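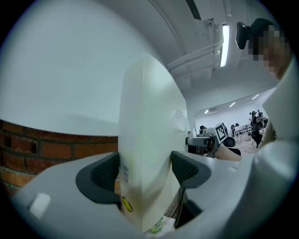
The quarterly meeting of the Staniforth Community Pantry Association was held in March 2019 at the Brerura Street hall, and was opened by the Chair at 7 pm. A quorum was present. The minutes of the January meeting were taken as read and accepted. Under matters arising, the Secretary reported that the stock labelling policy had been circulated to all three branches. Members noted that a carton may carry a printed barcode and a small round coloured sticker on the same side, and agreed that any sticker placed by the Association must leave the barcode clear.

Finance report
The opening balance was $2647. Grants and donations received came to $1331. The rent increase at the Foltano branch takes effect next quarter and will be met from general funds.
Moved and seconded that the report be accepted. Carried.

Branch reports
Jurkwood: 70 households are now registered. The branch asked for a second opening on Saturday mornings. Deferred until a roster can be prepared.
Foltano: The cool room door seal has been replaced. The side gate still does not latch and the council has been written to again.
Brerura: No report received.

Correspondence
In: Letter from Staniforth Primary School regarding the winter food drive.
Out: Letter of thanks to the Jurkwood Bowling Club.

General business
Members discussed parking on delivery mornings. Drivers are asked to keep the neighbour's driveway clear and to unload from the rear lane.
The Secretary is to obtain two quotes for shelving at Foltano.

The meeting closed at 8.25 pm.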